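Ticket: Saved film list emptied after the September update
Product: Lundeo for desktop
Status: Open, waiting on member

Hello, and thank you ever so much for writing in, especially with such a thorough account of what went wrong. I do sympathise, I'd be quite beside myself if my own list of remakes and director's cuts vanished on a Friday evening with the popcorn already made!

The good news is that I can still see all 40 of your titles on our side, including the Hviid trilogy and both versions of Vamura, so nothing has been lost. What seems to have happened is that the app is showing you a second, empty list that was set up when you signed in again after the update.
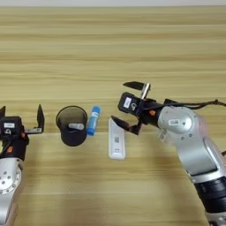

Light wooden tabletop with two robot arms

Could I trouble you to sign out completely, close Lundeo, and then sign back in with the older of your two email addresses (the one you used for the Lendell festival pass)? Give it 20 minutes or so to fetch everything, as the posters come down first and the titles follow along afterwards, which does look rather alarming the first time. 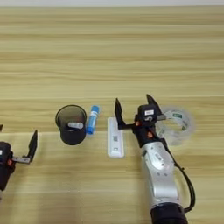 If you then find only 25 films showing, please don't delete anything. Just scroll to the foot of the list and press Load more, and the rest should turn up. Your ratings are kept separately, so they may take until the next morning to appear beside the titles.

Do reply to this ticket and let me know how you get on, and I'll keep it open for you in the meantime.

Warm wishes,
Lundeo Member Support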